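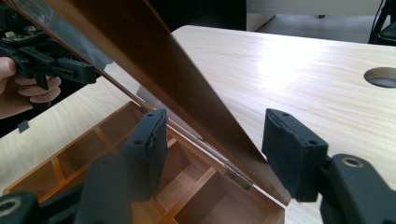

Compartment Boxes: Your Questions, and Our Best Answers

We've been selling wooden compartment boxes at Pikus long enough to have answered more than 2,000 emails about them, and many of those emails ask the same handful of things. We love getting them (please keep writing!), but if you're in a hurry to get your beads off the dining table, you may find what you need on this page. Last updated 20 October 2021.

What do people keep in them?

Oh, all sorts. Buttons, beads, earrings, watch parts, tea bags, fishing flies, seeds in folded paper packets, foreign coins left over from trips, and one very nice collection of sea glass that we were sent a long letter about. Small square cells suit anything that gets lost in a drawer and doesn't mind sitting with its own kind. If your things are long and thin, like pens or crochet hooks, you'll be happier with the Flindale tray, where the dividers only run one way.

How do I decide what goes where?

Tip everything out on a towel first, so nothing rolls away, and sort it into heaps before you put a single piece in the box. We know it's tempting to start filling cells right away, and we've all done it ourselves, but you end up with three cells of nearly the same blue and nowhere to put the green. Once you have your heaps, put the ones you reach for most in the row nearest you. Leave a couple of cells empty if you can. You will buy more beads. We've never met anybody who didn't.

Can I open the lid all the way back?

Let it go as far as it wants to go and stop there. The lid is a fairly large piece next to the box it's attached to, and if you press it down past its natural resting place you're asking a lot of two little hinges and some very short screws. Give it plenty of table behind, too. A box pushed right up against the wall, or sitting at the edge of a shelf, never opens comfortably, and you'll find yourself holding the lid up with one hand while you fish about with the other.

How should I clean the clear panel?

A soft dry cloth will take care of dust, and for fingerprints you can dampen one corner of it with plain water and go over the panel gently, then dry it off. Spray onto the cloth, never onto the box, or the liquid runs down under the wooden rails and sits there. Paper towels are best kept away from it. Tilt the lid toward a window while you work and the smears will show themselves very quickly.
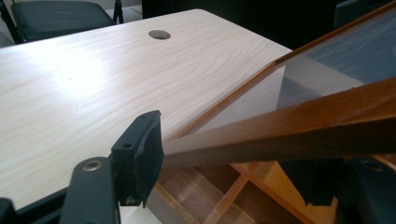 One customer in Stoklow wrote in to say that she gave up on cloths years ago and uses an old, clean makeup brush along the inside edges, where the panel meets the wood and the dust likes to gather. We tried it at the shop and have to admit it works better than what we'd been recommending! She also told us that she does it every November, before the holiday sewing starts, and that it takes her less time than making a pot of coffee.

And the wood?

Dust it, and wipe it with a barely damp cloth if it's sticky. A varnished finish doesn't need oil or wax, and polish tends to collect in the corners of the cells and get onto whatever you keep there. For crumbs and stray glitter, turn the box over above a newspaper and tap the bottom. (Take your collection out first. We mention it only because of a phone call we once had.)

Will small things slide from one cell into the next?

If the box stays flat, no. If it travels, possibly, especially seed beads, which seem to get through any gap there is. Cut a sheet of thin felt to the size of the inside and lay it over the dividers before you close the lid.

A divider has come loose. What should I do?

Don't worry, it's an easy fix. Slide it out, brush any dust from the slot, and put it back with a tiny dab of wood glue at each end. Leave it overnight. If it's cracked, write to us with the size of your box and we'll see if we have one to match.

Which sizes do you carry?

The small Duan is item 438 and the larger one is item 746. Both have clear-paneled lids. Shipping is 13 dollars for either size, and if you're ordering the two together we put them in one carton and charge you only once.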